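Storing wooden and foam blocks near a window

Blocks kept in a playroom or workshop last longer if they are stacked flat and cleaned on a fixed routine. The notes below apply to plain rectangular blocks with a painted, dyed or moulded finish.

Position. Direct sun fades strong colours, reds and oranges first. A stack left beside a window should be turned end for end every 13 days, and the top block moved to the bottom at the same time. Where a blind is fitted, lower it during the brightest hours.

Stacking. Lay each block on its widest face, with the long edges parallel. Keep low stacks - three layers is enough for most uses - and leave a gap of 200 mm to the glass so that condensation does not reach the bottom layer.

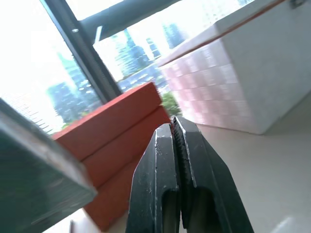

Check the seams between layers once a month. Grit caught there will mark both faces when one block is slid over another, so lift blocks clear when moving them. A soft brush removes most of it.

Cleaning. Add 5 ml of washing-up liquid to a litre of lukewarm water. Wipe with a wrung-out cloth, then with a second cloth and clean water. Foam can go back in the stack when the surface is dry to the touch. Wood needs longer: stand the blocks on end, spaced apart, for 11 hours.

Scuffs. Try a white pencil rubber before anything stronger. Solvents soften foam and lift paint, and should not be used on either.

Floor. On a pale floor, test a damp cloth on the underside of one block before stacking. If colour comes off, put a sheet of plain card under the bottom layer and replace it when it marks.

Notes by Eilidh Nisbet. Last revised in March.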